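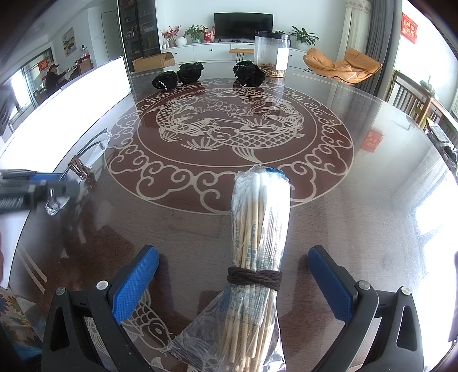

Blue grip pads, a bag of bamboo swabs and somebody's very nice dining table.

I get a lot of mail from people planning their first robot purchase, and almost all of it is about the arm. Which arm, how fast, how much can it lift. My answer has been the same since June and it annoys everyone: buy the fingers first.

I mean it! Hand-held grippers cost a sliver of what an arm does, and you can walk one into a real home and try it on the stuff people own. A bundle of cotton swabs in crinkly plastic with a cord tied around the middle is a far better test than the foam blocks in a sales demo. Plastic bags slide around, thin sticks shift, and a glossy glass tabletop with fish etched into it is exactly the kind of surface I'd want to know about before signing anything.

We didn't do it that way at Fekthorpe, and I was the one holding the budget. I spent months comparing the Marchetti arm with the Mastgate one (lovely spreadsheet, color coded and everything) and left 2,000 dollars at the bottom for "grippers and misc." Misc! That line was gone by the second week. Pads wear out, screws go missing, and the day you most need a spare finger is a Thursday afternoon when the supplier has closed early.

Timothée Masson, who ran purchasing at Dernemcombe before he came to us, told me I had the whole sheet upside down. He starts with the objects, then the fingers, then the people who'll be holding them, and he prices the arm last. I argued with him over lunch for a good hour and lost. Our final gripper bill that year was 2,439 dollars, and I had to go back and ask for the difference - not a fun email to write.

So if you've got money to spend before the year closes, order four sets of fingers and get them into people's hands for six weeks. Keep a list of what slips. Some of you will find the arm you wanted is too big for the job, and some of you will want a pricier one, and that's fine too. Arms will still be for sale in six weeks, and the salesman will still pick up when you call.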